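Does Ribbed Metal Siding Really Keep a Building Cooler?
Emmett Lindgren and Myrto Chrysikopoulos
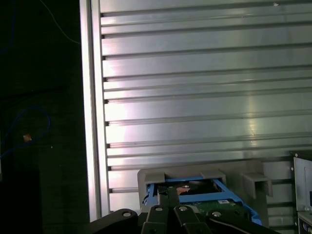 Ribbed aluminum. Photo: M. Chrysikopoulos

Background

The Ulinton town website says that ribbed metal walls "naturally cool" a building by giving it more surface. We had doubts. More surface also means more metal for the sun to hit, and the page gives no source. We wrote to ask for one and got a brochure.

Method

We used two sheds behind the Castby bus yard, one with ribbed siding and one with flat siding. Both are unpainted and face south. We logged the air temperature inside each shed for 14 days in August, which gave us 1,736 usable readings after we threw out the ones taken with a door open.

Results

The ribbed shed was cooler on most afternoons, but the gap was small and on cloudy days it went away. At night we could not tell the sheds apart.

Problems

The flat shed is closer to the pavement, and that alone might explain the gap. Emmett also thinks its roof vent was partly blocked. We had only one shed of each kind, so we would not trust anyone who used our numbers to sell siding.

What we would change

Swap the loggers halfway through, and find sheds that stand on grass. Ms. Ardeleanu suggested painting one wall white. We suspect color matters more than ribs, but we did not test it.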